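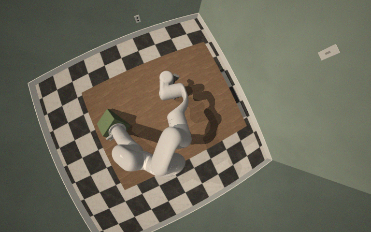 Would you trust a machine to clear your kitchen table? Shoppers at the Turcotte home store in Zatholm got to weigh in on that question in March, when the small robotics firm Skisetti spent an afternoon talking about its chore program, Ullenar, and taking questions from anyone who cared to pull up a chair (quite a few did, and some stayed right through to closing).

The short answer, according to Joelle Saliba, who runs the program, is that we should all hang on to our dishcloths for a while yet. Ullenar is learning its chores in simulated rooms first, where a dropped cup costs nothing and the same little job can be tried over and over before lunch. Its arms have been through 3,000 practice runs so far, nearly all of them devoted to the plainest task you could think of, picking up one object and setting it down someplace else.

"People ask me about laundry, and I have to tell them we're still very proud of moving a block," Saliba said, to a good deal of friendly laughter.

The program can now attempt 7 different chores in simulation, among them stacking, sorting and pushing a drawer shut. Only two of those have been tried with real arms, and the results were a mixed bag. In the most recent round of sorting, the arms put the item in the right place 53 percent of the time, and Saliba was quite frank that a patient six-year-old would beat that handily.

Bülent Aydoğan, who manages the stockroom at Turcotte and has been unpacking boxes there since before the store had its second floor, listened with his arms folded and then asked the longest string of questions of the day. He wanted to know about torn cartons, and sticky labels, and what happens when somebody leaves a mop in the aisle. "I'd be glad of the help, I really would," he said afterward. "But it would have to get through a Christmas delivery with me first."

Skisetti plans to try shelf restocking next, once again in simulation. The firm has set no date for bringing Ullenar into a working store or anyone's home.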